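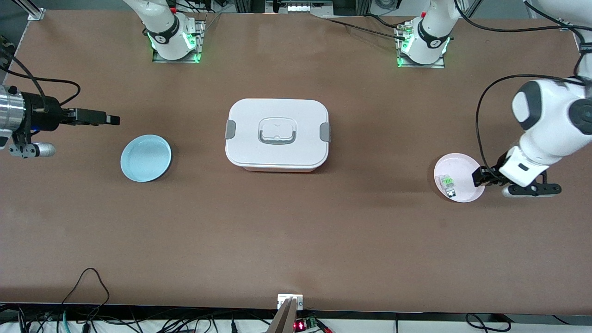 4.2 Registration gaps and late rations in the Brorkel settlements

Registration was the weak point. Every household we spoke to in Brorkel had fled the fighting along the Plendodel road, most of them in September, and most had been through more than one list by the time they reached us. Lists did not match. The district office had one, the Venckus relief desk had another, and the camp leaders kept their own in school notebooks.

Sample first. We interviewed 878 households out of the 1,000 drawn from the district list. The rest had moved on, refused, or could not be found under the name given. No replacements drawn. Interviews took 30 minutes on average and were held at the shelter when possible, at the water point when not. Women answered more often than men, partly a matter of the hour we came — mornings, when the men were in line for day work.

Two kinds of gap showed up. Families with no card at all, who ate from what relatives shared. And families with a card tied to the wrong settlement, told at each distribution to go to the other one. The second group was angrier. Several had made the trip to Jenora and back on foot, through two checkpoints, and been sent away both times. A card was a promise, in their view, and the promise was not kept.

Late rations were a separate problem and we tried to keep them seperate in the coding. Trucks waited at the Jenora checkpoint for permits that had to be renewed after every change of front line. The longest wait in the desk's own log was 13 days. Flour held up. Beans held up. Cooking oil was short even when trucks got through, and respondents mentioned oil more than any other item, fuel second.

Storage matters here too. Food handed out for a month has to be kept for a month, in a tent, on a dirt floor, with rats. Closed containers were asked for again and again in the open question at the end of the interview. Plates much less so, though large families did raise them (items of both types in Figure 3). We did not ask about cookware directly. Should have.

Figure 3. Food storage container with latched lid; light-blue plate and pale pink plate.

What people did while waiting: sold things. Blankets first, then phones, then part of the next ration, promised ahead to traders at a bad price. Seraina Mayrhofer, who led the interviews in the eastern rows, noted that the traders often knew the truck schedule before the camp leaders did. We could not confirm how. Worth following up — the permit office is the obvious place to start, but our access ended before we could get an appointment.

Limits. The security situation cut off the two northern rows for much of the fieldwork, so the poorest arrivals are likely under-counted. Answers on sold rations are probably low as well, people feared losing the card. The desk's log is handwritten and has missing pages. Dates given by respondents were checked against the log were we could, and dropped from the timing analysis where we could not.

Section 4.3 takes up the permit rules and how they changed after the ceasefire talks stalled.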